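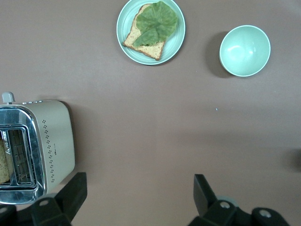

*Wrist camera view, sandwich task: toaster left, plate and bowl at the back.*

**Budgeting for a second arm, or better grippers on the one we have?**

Posted by **Sadia Sethi** in Equipment & Purchasing

We run one tabletop arm with a two-finger gripper on food prep tasks: bread out of the toaster, bread to plate, lettuce on top. The fingers are flat-tipped black brackets held on with screws. I have to submit an equipment request in October and the money covers one of two options.

Option A is a second arm, same model, from Nuden. The quote includes the controller and table clamp but no gripper and no wrist camera.

Option B is to keep the single arm and buy a Cleto gripper with force sensing, 3 sets of soft fingertips, and a spare wrist camera.

Most of our failed runs are at the lettuce step. The bread is second, mostly torn crust coming out of the slot. Cycle time isn't a concern at this stage. Which option would you put in the request? Also, is there a line item people usually forget?

---

**memon_bench**

Option B, given your failure list. A second arm with the same rigid fingers will tear the same bread.

Before you commit, check three things on the Cleto quote:

- Flange pattern. If it doesn't match your arm you need an adapter plate, and the added length changes your reach and your camera offset. Budget a day for recalibration.
- Fingertip width against the toaster slot. Soft tips are thicker than bare brackets. Your toaster has a wire grid inside the slot, so measure the clearance between the grid and the bread with a slice in place. We bought tips that fit the slot empty and jammed with bread in it.
- Gripper weight. It comes off your payload. Bread and lettuce are nothing, but a bowl isn't always.

Forgotten line items: cables, and consumables. Soft tips near a hot chrome top wear faster than the data sheet suggests. Ours lasted 2 months. I would order more than 3 sets or get the reorder price in writing.

---

**tlk44**

get the second arm. you can always add grippers later, it's much harder to get an arm approved

---

**jollik_user**

The post above has a point about approvals, but the Nuden quote has no gripper on it, so as written you would own an arm that can't pick anything up. Ask for a revised quote with gripper and camera included and compare that total to option B.

One cheaper test first: print 2 pairs of compliant fingertips that bolt to your existing brackets and run the lettuce step again. If the failure rate drops, attach the numbers to the request. If it doesn't, the problem may be in perception and neither option fixes it. A crinkled leaf lying over the bread hides most of the edge you want to grasp, and the wrist camera has only the view from above.

---

**Sadia Sethi**

Thanks. The slot clearance is tighter than I had assumed. I've asked Nuden for the revised quote and will print the tips while I wait for it.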